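Notebook, March, backstage workshop at the Widoveck, 9:40 pm

Okay, writing this up while I still remember it, because tomorrow is going to be a mess. We're shooting the kitchen argument for Gudodico again (yes, again) and the network notes came in after lunch. They want the actress "closer and more exposed," which to me means a slower camera move and a lot less fill. I did three lighting passes this afternoon with a stand-in and I like the second one best. Key from the window side, dimmer at 40, and nothing at all on the back wall. The third pass looked like a toothpaste commercial.

Sound first. The lavalier we bought from Chaturvedi rustles under the wool cardigan, so I taped it to the inside of the collar with the soft tape and it went quiet. Whoever dresses her tomorrow, please leave the collar alone! If wardrobe swaps the cardigan for the raincoat, all bets are off and we go back to the boom.

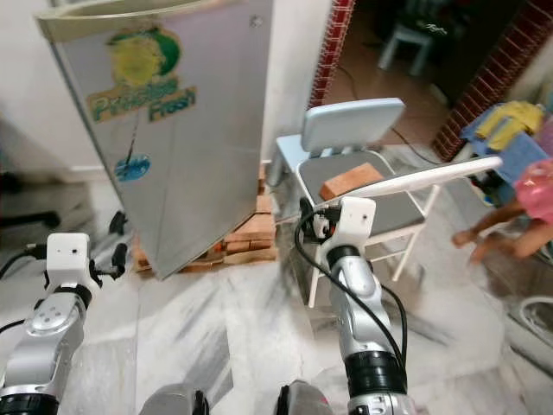
Second thing, the sugar glass. We need it for the plate smash at the end of her speech, and the new batch came out cloudy. I cooked it too long, I'm pretty sure. Started over with 200 grams less sugar per tray and pulled it earlier, and those plates are much clearer, though they stick to the paper like crazy. 12 good ones are on the rack by the paint sink. Please don't stack them, I lost two that way and swore loud enough for the hallway to hear.

The tear stick question came up again too. She'd prefer to skip it and get there herself, and after watching the audition tape (the one from the Uro special, where she cries through that whole monologue about her sister) I say let her. I'll keep one in my apron anyway.

Still to do: reprint the hospital letter, the prop has episode 564 in the footer and it reads on a close-up. Find out who has the good gaffer tape. Call is 7 am, and I'm on plates until the first rehearsal.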